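Tabletop rules for humanoid cells: revised text for comment

2 min read

The December revision of the Trendonach cell rules covers benches where a humanoid hand handles small electrical parts: wall sockets, distribution boxes, breakers, adapters and loose fasteners. Perrine Renaud edited the text with Ivan Lysenko. It replaces section 16 of the old handbook in full.

Three changes matter to most sites. Small fasteners go in an open bin with sloped walls, placed on the pad inside the reach of the working hand. Parts with a fixed cable are laid out with the plug end in view, and no cable may cross the bin. Any part on the bench is treated as unpowered only after a second person has checked it and signed the cell sheet.

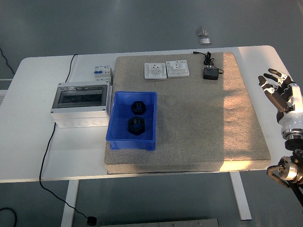

Does the sign-off apply when a part has never been wired? Every part with a terminal or a plug is signed for, new or used, and the signature lapses at the end of the shift.

Speed limits are unchanged. The hand moves at 20 percent of rated joint speed while a person is within the marked floor line, and stops if the person reaches over the table edge. Jérémie Masson had asked for a higher limit during open-palm moves. The request was turned down for lack of stop-distance data and may be resubmitted with measurements from at least 2 sites.

The clause on floor cables is still open. The draft says power leads should be routed at the rear of the table "where practical." Babak Nouri considers this too weak to audit and has proposed "shall," with a written exception for temporary setups. Sites at Guvov and Perrin support his wording. Clorovwood has not replied.

Comments go to Baptiste Hervieu, with the clause number in the subject line. Comments without replacement wording will be logged but not discussed.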